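Ticket 110-40: Relief pledge form rejects salary deductions over two months
Opened: 11/05/2021
Reporter: Caroline Chege, payroll desk, Mwakalinga Municipal Council
Assigned: Josphat Kinyua, Skusen support
Status: Closed, workaround in place

Reported problem
Council members pledging part of their salary to the flood relief fund get "Value not allowed" when they enter three months. One or two months saves normally. The form is the Tollon pledge page, linked from the members' portal. 11 members affected, including the deputy mayor.

Log
JK: Reproduced on the test portal. Browser makes no difference.
JK: Limit comes from the payroll rule set in April, when the council capped voluntary deductions at 2 months. Tollon reads that field on load.
CC: The cap was lifted by resolution last session. Clerk's office has the signed copy.
JK: Rule table still shows the old value. I can't edit it from here — needs payroll admin rights.
CC: Changed on our side. Form still rejects.
JK: Tollon caches the rule table. Cleared cache and restarted the pledge service. Three months now saves. Receipt total is correct, but the PDF still prints the old cap in the footer.
CC: Footer text is acceptable for now. Members have resubmitted.
JK: Footer moved to a separate ticket. Closing.

Attachments (2)

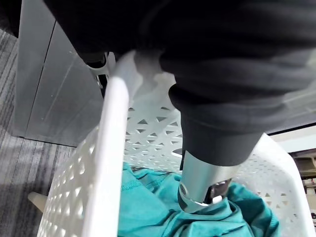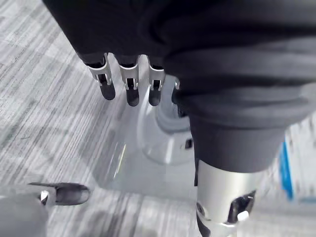 Dark fabric sleeve over the robot arm, both images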